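In Praise of the Dirty Brush

When I moved to Edet, I owned 7 different things for cleaning a floor and no brush. I had wipes, sprays and a machine from Wundton which needs 30 minutes to charge before it can pick up some crumbs. My neighbors had similar collections. I think we have all become a little afraid of simple tools.

My opinion is that a home needs one good brush with real stiffness, and that its owner should use it every day. A brush tells your hand what is on the floor. You feel the sand, you feel the dried drop of soup, and you press more or press less. With a wipe I feel only the wipe, and very often I push the small dark grains from one side of the room to the other.

People answer me that a brush is dirty. Yes, of course it becomes dirty. I wash mine in the sink with ordinary soap and hang it with the bristles down. They also say that it takes time. In my small kitchen it takes less time than looking for the right bottle.

I do not ask anybody to throw away a machine that cost 600. But before buying the next one, I would ask them to spend one October with a brush and see how much is left for the machine to do. In the shop on Perkance Street they keep the brushes on the lowest shelf, behind the buckets, so you must bend a little to find them. 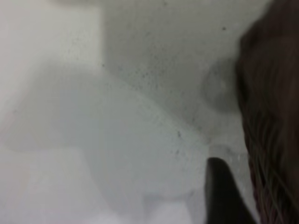
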